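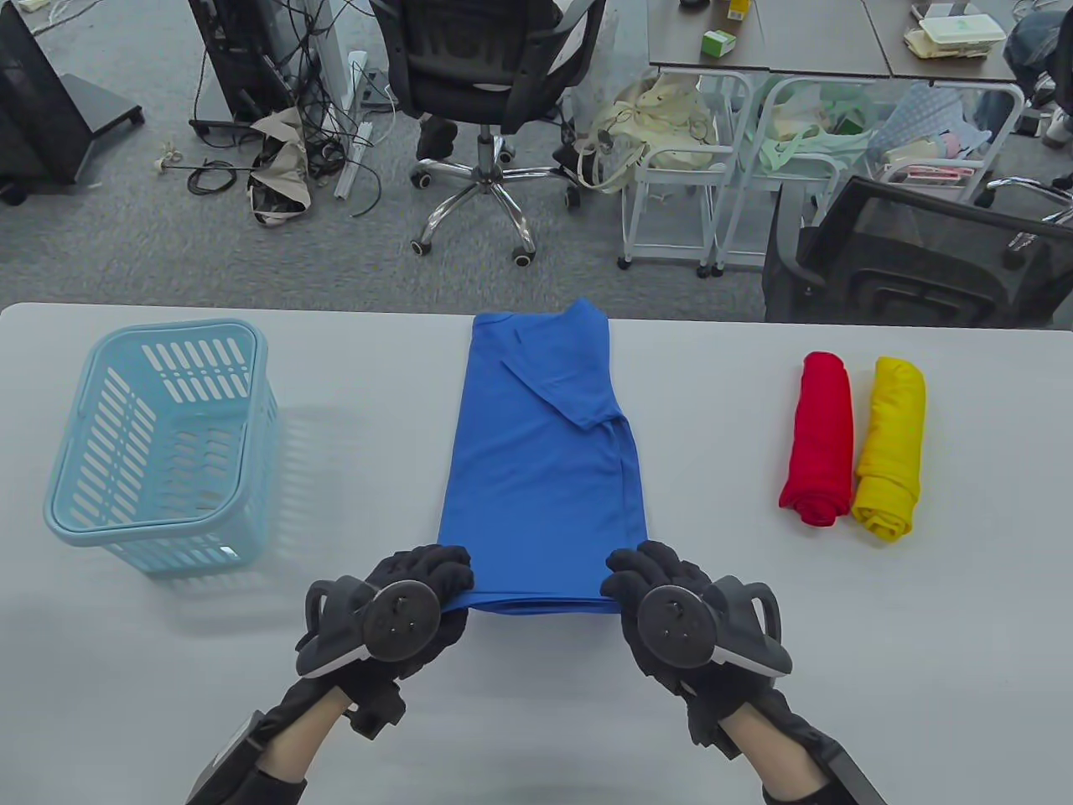
Varulville Press opens 2019 reading period for first novels

30/11/2018

Varulville Press will accept unsolicited manuscripts from first-time novelists for the whole of January, the publisher said in a notice to agents and writing groups. The reading period is the first since the press moved its fiction list to the Khan imprint.

Submissions must be complete novels in English, between 68,000 and 110,000 words. Short story collections, poetry and books for children under 13 are excluded. Work that has been self-published in any format, including serial posts on a public website, is also excluded. Excerpts that have appeared in magazines are allowed if they are listed in the cover letter and rights have returned to the author.

Each entry consists of 2 files. The first holds the full manuscript, double-spaced, with numbered pages and no author name in the header or footer. The second holds a one-page synopsis, which must give the ending, and a biographical note of no more than 150 words. Files are accepted in DOC, DOCX or RTF format. PDFs will be returned unread. There is no reading fee.

Manuscripts are to be uploaded through Flinero, the submission system the press already uses for its translation list. Authors need to register before they can upload, and one account may send one manuscript. A corrected version can replace the original until the window closes, after which the files are locked. Paper submissions will be recycled.

The last open period brought in 198 manuscripts, of which 13 were read in full by an editor and two were published. Both were novels set in small towns, though the press says it has no preference as to setting or genre. The guidelines ask that crime and fantasy writers state whether the book is planned as part of a series.

First readers will see the opening 50 pages and the synopsis. Manuscripts that pass this stage go to two editors, who read separately and file written reports. Authors will be notified of the outcome by email. Individual comments will be sent only on manuscripts that have been read in full.

Contracts offered under the program cover world English rights in print and e-book. Audio rights are negotiated separately. Translation and film rights stay with the author. The standard agreement, including the royalty table, is posted with the guidelines and may be downloaded without an account.

Simultaneous submissions are permitted. Authors who accept an offer elsewhere are asked to withdraw the manuscript in Flinero and not by email.

Novels already under consideration at Vorkia, which shares its editorial staff with the Khan imprint, should not be submitted again. They will be carried over to the new reading period automatically.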